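From: Cempaka Wijaya
To: Plokeck list
Date: October 21, 2026
Subject: Re: how many demos before it stops improving?

Hubert Zalewska wrote:
> Has anyone tried thinning their hand-held demos before training?
> We keep adding more and the curve has gone flat.

Hi Hubert, yes, and I was a bit surprised by how it went! We had 3,363 demos of small-object pick-ups for the Prestness work, all done with the hand-held gripper, and I threw out every one where the ball started nicely centred between the fingers. That left 1,304. I trained on both sets with 2 seeds each (I know, I know — more are queued) and the small set did better on off-centre starts and only slightly worse on the easy ones.

My guess is that the easy starts teach it to go straight down and close, whatever it sees. Starts like the one below, with the ball out past the left finger and the gap empty, make it learn the sideways move first.
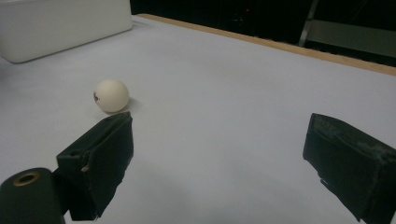

Bożena Czarnecka thinks the gain may come from the slower demos and have little to do with where the ball starts, as people take more care when they have to shift across before closing. She'd like to see the two sets matched for length before anyone believes me.

Fair enough, and I haven't done that yet. I'll try it with a random cut of the same size too, which I should have run in June. Hubert, if you can send me your start positions I'll put them through the same script — it's short and rather ugly, but it works on the Fikent format.

Cempaka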